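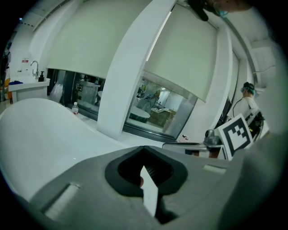
Low DNA yield from air filters: is it worth sequencing at all?

Posted in Environmental Microbiology Help, September 2023

Beril Kocabaş

Hi all! I've just started my first real aerosol project and I'm loving it, but I've hit the wall that I suspect everyone hits. We're sampling outdoor air from a flat roof at the edge of town, near a dry lake bed, and I want to know which bacteria and fungi come in on dusty days compared with clear ones. The plan is 16S for the bacteria and ITS for the fungi.

Each filter runs for 8 hours. I cut it into strips, put the strips in a bead tube, and follow the soil kit protocol we use for everything else in the lab. The dusty days give me a faint but real band after PCR. The clear days give me almost nothing on the fluorometer, and then a band anyway if I push the cycles up. My field blanks also give a band if I push the cycles up, a bit weaker. You can see where this is going.

So should I pool several clear-day filters into one extraction, sample for longer, or accept that clear days are below what I can measure? And how many blanks do people really run? I have 4 for the whole season so far, which felt generous when I wrote the plan and doesn't any more. I'd love to hear what has worked for you, including the ugly workarounds!

Prukness

Welcome to the club, air is the best sample type there is and also the most annoying! Your problem is a very normal one. Outdoor air has so few cells in it compared with soil that a soil kit protocol is working way outside its comfort zone, and the kit reagents carry their own little community of bacteria that you never notice when you're extracting dirt.

I'd stop pushing the cycles before anything else. If your blanks light up at the same cycle number as your samples, extra cycles are only growing the contamination along with the signal. Run qPCR on everything, blanks included, and look at the gap. With a good gap (I like to see the samples come up at least 4 cycles before the blanks) you can go ahead and sequence with a clear conscience. With no gap, those clear-day filters aren't telling you about the air, however pretty the bar charts look.

Then sample longer. I went from 8 hours to 25 on my clear days and it made a huge difference. You lose the day/night comparison, and some cells will dry out and break up on the filter, but for DNA work I can live with that. If your pump can take a higher flow without tearing the filter, even better. Pooling works too, only please pool the same number of blank filters in the same way, or the blank doesn't match the sample anymore. That one bit me badly and I had to throw out most of a season.

On extraction: cut strips trap a lot of material in the bead tube. Try washing the filter in buffer with a drop of detergent, shaking it gently in the cold, then collecting the wash on a small thin membrane and extracting that. It's more handling, so more chances to pick something up, but my yields went up a lot and the beads could finally move. Elute in a small volume and let the elution buffer sit on the column for a few minutes before you spin.

And do sequence the blanks, even the ones that look empty! There are decontamination packages that use them to flag suspect taxa, and they do much better with more blanks to learn from. I take a field blank every sampling day (filter loaded, pump never switched on) plus one extraction blank per kit batch. Write the kit lot number on every tube. You'll thank yourself in a year.

Faninico

use a different kit, soil ones are bad for this. Also UV your tubes before use

Kristiansen

Agree with nearly all of what Prukness wrote, and I want to cheer for the filter wash in particular, it rescued my thesis. Two things to add.

Be careful how you compare dusty and clear days once you have the reads. Relative abundance can fool you. A group can look as if it "drops" on dusty days when all that happened is that a load of soil bacteria arrived on top of it. If you have qPCR numbers, multiply through and look at estimated copies per cubic meter of air. Those plots are so much more fun to read! Copy number differs between species, so treat them as estimates.

Also, fungi and bacteria may not behave the same on your filters. My ITS libraries were fine on days when 16S was hopeless, spores being big and tough. Don't drop the clear days from both datasets just for failing in one.

For the wash step, spike a blank filter with a known amount of mock community and see what comes back before you commit real samples. Mine took an afternoon.

Beril Kocabaş

This is wonderful, thank you! Ran qPCR on what I had left. Dusty days clear the blanks easily, clear days don't. Longer runs start next week, and I've ordered a mock community for the wash test. Prukness, which detergent do you use, and at what strength?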